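Keeping a Household Ready for a Stay-at-Home Period
Household Guidance, Menthorpe Residents' Service
Revised September

When public health restrictions are announced at short notice, shops fill quickly and deliveries slow down. Households that have made modest preparations are less affected. The following advice applies to homes of any size and may be adapted as needed.

Food and pantry

Store what the household already eats. Rice, dried beans, oats, canned fish and canned tomatoes keep well and can be combined in many ways. Place new purchases at the back of the shelf and use the older ones first. Flour should be moved from its paper bag to a container with a tight lid.

Write the date of opening on jars with a wax pencil. Labels made with ordinary ink tend to fade in the refrigerator.
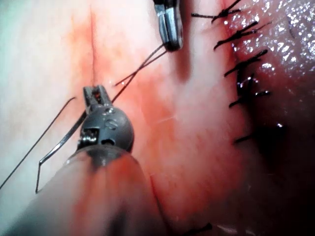 How much food should a household keep on hand?
Enough for two weeks of ordinary meals is sufficient for most homes. Larger stocks are difficult to rotate and often end in waste.

Cleaning shared surfaces

Door handles, light switches, faucets and remote controls should be wiped once a day while a member of the household is unwell. Wash off visible dirt with soap and water before applying any disinfectant. Leave the product on the surface for the time stated on its label – wiping it dry at once reduces its effect.

Bleach must never be mixed with vinegar, ammonia or any other cleaner. To prepare a bleach solution, follow the dilution given on the bottle, measure with a jug marked to 1000 ml, and use cold water. Make a fresh solution each day and pour away what remains.
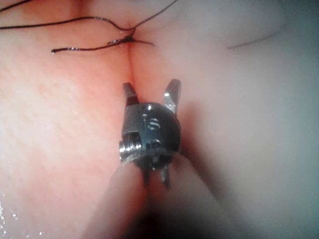

Cloths used for this work should be kept apart from kitchen cloths. Washing them at a high temperature and drying them fully is adequate. Sponges are harder to clean and are best replaced.

Caring for someone at home

Where space allows, one bedroom should be set aside for the person who is ill. Remove rugs and spare cushions so that the room can be cleaned easily. Provide a lined bin with a lid, a water jug and a small table by the door where meals can be left.

Domenica Camenzind, who edits the household pages for this office, recommends a written sheet on the outside of the door showing when medicines were given and when the next are due. A second copy by the telephone is useful if the caregiver changes during the day.

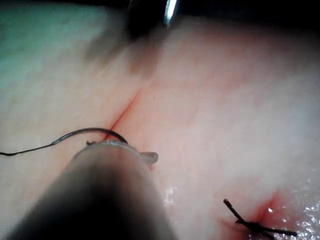
Dishes from the room may be washed with the rest in hot water and detergent. Bedding should be carried directly to the machine and not shaken out. Wash hands after handling either.

Fresh air

Open windows on opposite sides of the home for 30 minutes in the morning and again in the evening. In cold weather, shorter and more frequent airing loses less heat. Kitchen and bathroom fans should be left running after use, and their covers should be cleared of dust every month.

First aid box

Keep the box in a dry cupboard out of the reach of children. It should hold bandages, gauze, tape, blunt-ended scissors, tweezers, a thermometer and disposable gloves. Check expiration dates twice a year. Deep or gaping cuts should be covered with a clean dressing, held under firm pressure and seen by a medical professional without delay.

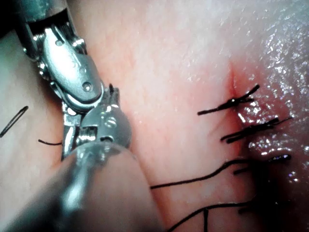 Closing an incision with tied black thread.

Questions about this guidance may be sent in writing to Ferdinand Brunner at the Menthorpe office. Printed copies are available at the front desk and at the Holtitz branch.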